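Household Tips: Looking After the Card Table and What Lives on It

A card night leaves more washing up than a dinner party, and half of it can't go in the sink. Ilse Willems keeps a weekly game going in the back room at Baslow, and most of what follows was learned there, usually the morning after.
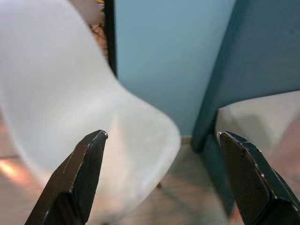
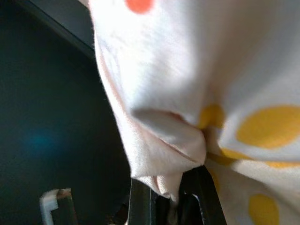
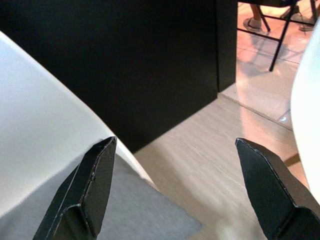 Felt first. Brush it one way with a soft clothes brush, then go over it with a lint roller. Vacuuming is fine on low with the brush attachment, unless you enjoy watching the cloth come up off the padding. For a fresh beer spill, blot with a dry towel and keep blotting. Rubbing gives you a bigger spill, plus fuzz.

Plastic-coated cards can be wiped with a barely damp cloth and dried right away. Paper cards can't. A pinch of talc in a bag with the deck, a gentle shake, and they'll slide again for a month or so. After that, buy a deck. They cost less than the talc.

Clay chips get a soft toothbrush, lukewarm water and one drop of dish soap. Do 20 at a time and dry them on edge in a dish rack. Ilse once tipped all 494 into the tub at once and spent the evening sorting them by color in her socks.

Candle wax on the rail: ice cube in a bag, wait, lift with an old loyalty card.

Chairs squeak in March, when the heating has dried out the joints. Tighten the screws before you reach for the glue.

Store the cloth rolled, never folded. A crease down the middle of the table will send every card you deal toward the same player, and he will not mention it.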